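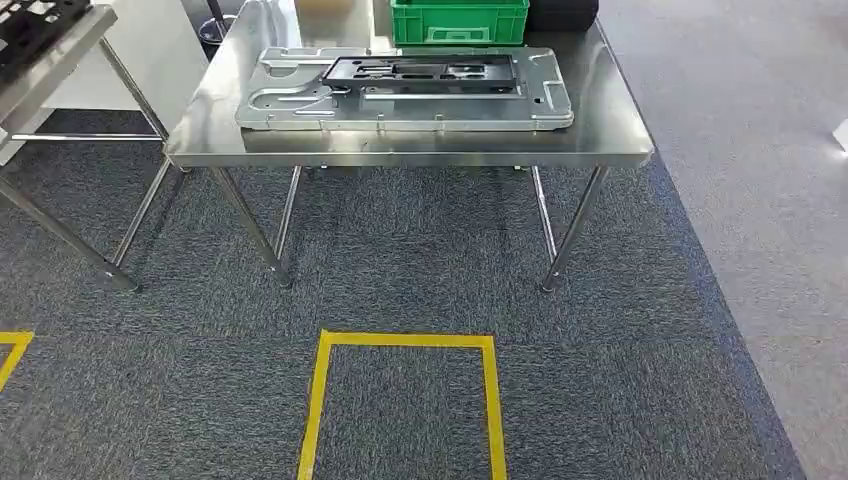 Bench 2, plate with the black bracket on top. Green crate behind.

April, notebook Metthorpe, morning entry

Started 7:00. The Lirance cell is taking over the screw driving for the Fuchs panels, so the people on this side now only place the bracket on the plate and check it before it goes in. I want to write down how this changes the work, while I still remember the old way.

Before, one person did everything at one bench: take plate, put bracket, drive screws, look, put away. The order was 1,880 panels and the wrists were tired by the afternoon. Now the screws are not our problem. But the cell has its own rhythm and it does not wait. Two colleagues told me that they feel more hurried than before, although they do less with the hands. I believe them. I tried it myself for 80 panels and I was looking at the cell all the time, not at my part.

Points to discuss with Cisell:

The plate must lie flat and the bracket must sit in the middle. If the bracket is turned even a little, the cell stops and calls for a person. Yesterday it was 7 stops, all from this reason. A simple locating fixture would help more than a reminder to be careful.

Yellow tape on the floor: we agreed to stand inside the rectangle when placing. For the taller colleagues the table is low for this, they bend the back. Ask if the legs can be made longer.

Who answers a stop? At the moment it is the person who is nearest, so always the same person. Proposal: change every 2 hours. Also the late shift has not had the training for the restart, only the early shift.

The polished top gives reflections when I check the edges of the plate. Try a dark mat, must ask first if it disturbs the pick-up.

Still open: the old torque sheets. Keep them until Fuchs confirms in writing that the log from the cell is enough.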